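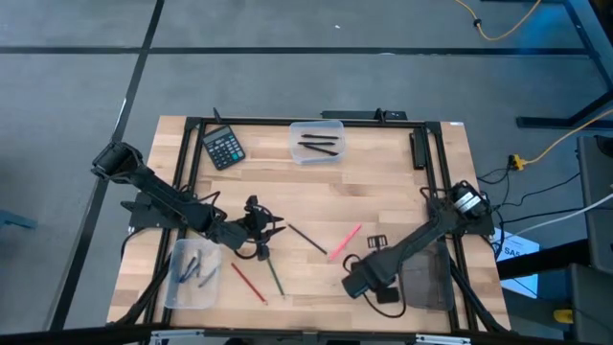
*Desk-sorting bench at Parnville: two arms, three containers, pens and pencils still on the wood.*

**Can it tidy a desk yet?**

Short answer from the Parnville bench: partly. Elin Ifans ran the pen-and-pencil chore through June, and her log covers 362 pick attempts with the two-arm setup. Of those, 203 ended with the item inside a container and the gripper clear of the rim. The rest count as failures, including near misses where a pencil came to rest across the edge.

Thin round objects remain the weak point. A pencil lying on bare wood leaves the fingertips very little height to work with, and a small error in wrist angle makes it roll. Pencils lying close together are worse, as the planner tends to treat two crossing items as one. Color had no measurable effect.

Containers are the second problem. Clear and frosted plastic gives poor depth readings, so the arm's estimate of the rim drifts between runs. Fuseini Darko has a patch for the Lirnico planner that fits the rim from 2 views and keeps the result for the whole run. It goes on the bench Saturday.

For comparison, a person clears the same table in a few seconds. The arms need 3 minutes when nothing is dropped. The Skosthorpe shop has asked about using the same routine for small drill bits. Ifans advises waiting for the rim results, then repeating the test with metal parts, which are heavier and reflect more light.

Raw logs are in the Strand folder under "desk."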